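Lustcombe ウール用手洗い洗剤「Vanix」 900ml
無香料/中性/詰め替えあり

セーターの洗剤なんてどれも同じでしょう、と店先でよく言われます。そう言いたくなる気持ちはよくわかるんです。わたし自身、この仕事を始めるまでは台所の洗剤を少し垂らして、えいやっと洗っていましたから(祖母の編んだカーディガンを一枚、子ども用の大きさにしてしまいました。今でも引き出しにしまってあります)。

Vanixは、Fanportの小さな工房で糸を染めているMelahat Gökçeさんと一緒に、染め上がった糸を洗うために作った洗剤がもとになっています。染めた糸は、洗いが強いと手触りががさがさになりますし、弱いと余分な染料が残って編む人の指を染めてしまいます。そのちょうど間のところを探して、試作の瓶が棚からあふれるくらいになったころ、ようやく「これなら自分のショールも洗える」と言ってもらえました。うれしかったですね!
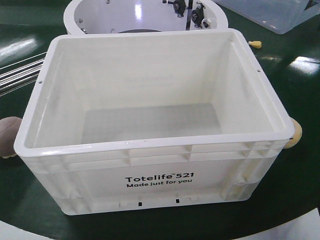
水の量は、思っているより多めがおすすめです。ウールは水の中で泳ぐくらいがちょうどよく、洗面台に押し込んで洗うと、どうしても同じところばかりこすれてしまいます。専用の桶を買う必要はなくて、お客さまの中には衣装ケースやベビーバスを使っている方もいらっしゃいます。選ぶときに見ていただきたいのは底と縁で、写真の白いケースのように底が平らで縁に厚みがあるものだと、編み地を広げて沈められますし、手をかけたときに痛くありません。水がもれないかどうかだけは、先に少し張ってお確かめください。

基本の洗い方
ぬるま湯4リットルに対してVanixを8ml溶かします。キャップの内側の線がちょうど8mlです。
裏返した衣類を沈め、12分そのまま置きます。もまないでください。気になる袖口や衿だけ、手のひらでそっと押します。
すすぎは一度で足りますが、濃い色のものは水が澄むまで替えてください。
バスタオルに巻いて水気を取り、平らに干します。

脱水機は使っていいですか、というお尋ねも多いです。ネットに入れてごく短く、でしたら大丈夫です。ただ、手編みの重いアラン模様などはタオルのほうが安心ですし、わたしはタオルを踏む時間がけっこう好きなので、ついそちらをお勧めしてしまいます。 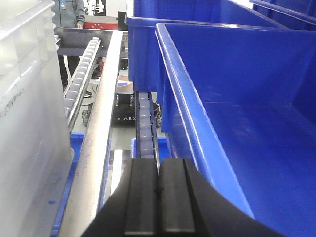 Lustcombe 商品のしおり 第8号

容器と香りについて
前の号でお知らせしたとおり、5月の出荷分から瓶の肩の形が変わりました。濡れた手でも持ちやすいようにくびれをつけています。中身は同じです。ラベルの緑が少し明るくなったのは印刷所を替えたためで、以前の深い緑がお好きだった方には申し訳ないのですが、しばらくはこの色でまいります。

香りは今回もつけていません。ラベンダーの試作もしまして、それはそれでよい匂いだったのですが、Kurtuluşで古着の直しをしているCengiz Ersoyさんに使ってもらったところ、「預かった服に店の匂いがつくのは困るよ」とのこと。なるほどと思いました。羊の匂いがほのかに残ることがありますが、乾けばほとんど気にならなくなります。

ウール以外では、カシミヤ、アルパカ、モヘアにお使いいただけます。絹は色落ちすることがあるので、縫い代の目立たないところで試してからにしてください。革や毛皮の付いたもの、水洗い不可の表示があるものには使えません。

それから、ぬいぐるみです。もともと考えていた使いみちではなかったのですが、お便りがいちばん多いのは実はこちらなんです。中綿まで水を含むとなかなか乾きませんから、全体を沈めずに、薄めた液を含ませた布で表面をたたくように拭き、きれいな水で絞った布で何度か拭き取ってください。電池や鳴き笛の入っている子はとくに慎重に。
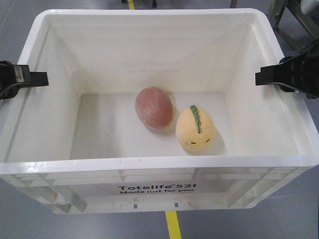
白いケースの底に置いたぬいぐるみ

毛足の長い生地は、半乾きのうちに目の粗いブラシで起こしておくと、ふんわり戻りやすくなります。ドライヤーをお使いでしたら冷風で、少し離して。

保管は直射日光を避け、お子さまの手の届かないところへお願いします。寒い部屋では白くにごることがありますが、室温に戻して軽く振ればお使いいただけます。

詰め替えは袋入りで、瓶と同じ900mlです。お店や教室でお使いの方には12本入りの箱もありますので、ご注文の際に備考欄へ「箱」とお書き添えください。年内にお届けできるご注文の締め切りは、決まりしだいこのページに載せます。

最終更新 2019年11月26日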